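Teleop cell check, cloth handling – walk-round Nov 1, 2025

Checked by: Amedeo Morelli
Copy to: Ilse Steinbach
Cell: Flastus bench, Mivia leader arms

1. E-stop, operator side
OK. Pressed with arm moving, stopped straight away.

2. E-stop, far side
OK but stiff. Log it with Kramer.

3. Speed limit in hand-guiding mode
Set to 250 at the last check in September, found at 500. Put back. Who changed it?? Please initial the sheet if you touch this.

4. Leader and follower line up before engage
OK on the left. Right one jumps a bit on engage, keep hands clear until it settles. Do not start a demo from the folded pose.

5. Operator view of the follower
OK. Stool was in the walkway again, moved.

6. Cables
Tie missing at the elbow, right arm. Fixed on the spot.

7. Grip force cap
Held at 40 per cent, fine for cloth. Dont raise it to save a bad grasp – open, back off, show it again.

8. Fingertip covers
Look at both tips before each session, stitching included. Wrist view with the green cloth in the grip:
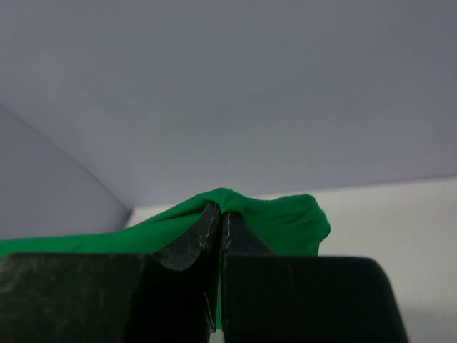
2 min read

Seams run along the inner edges of both tips. Pale strand hanging by the left one, low down in the gap. Could be from the cover or the cloth, can't tell from this view. Check by hand with power off, trim if it's only fluff, swap the cover if the stitching has gone. Light scratches and dust on the left finger, no action, wipe down.

9. Spare covers
Corneo order not in yet. Ilse to chase.

10. Demo log
Last three entries have no operator name. Fill in befor the next session.

Result: pass with comments. Items 2, 4 and 8 stay open.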